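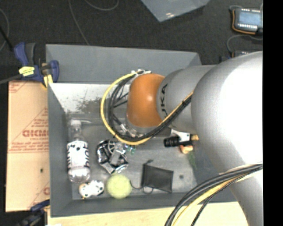 Clivum opens its lost-and-found sorting room at the Skunstead leisure center, 20 September 2021 — small items only for now, coats and bags follow in April. Everything handed in at the front desk goes first into a gray open bin with sloped sides, mixed, no order. One load had a clear plastic bottle with a white label, a tennis ball, a little white toy figure with black markings, a flat black pouch with a thin cord. Pretty much a normal load. From there each piece gets a tag, a shelf and a line in the public list.

The center took in 800 small items last season. Only 345 went back to their owners. "People give up after one phone call," says Leonie Janssen, who runs the project for Clivum. "We want them to look at the list first, then come by." Shelving and tags supplied by Wendt, list software by Jalach.

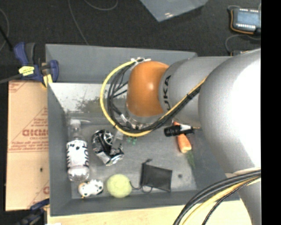 How long are items kept?

Twenty days from the date on the tag. After that toys and balls go to the center's own play room, bottles are recycled, and anything with a name on it is kept for another three weeks.

Drinks bottles are still the most common find, then balls. Toys come third but are asked for most — often the same evening, says Torben Kleinschmidt from the front desk. Phones, keys and wallets do not go in the bin, they are locked up seperately and need proof of ownership.

Pick-up at the side entrance, during normal opening hours. No fee. Please bring a discription of the item, a photo helps.

Press contact: Frauke Meinecke, Clivum, Skunstead office. Interviews and room visits on request.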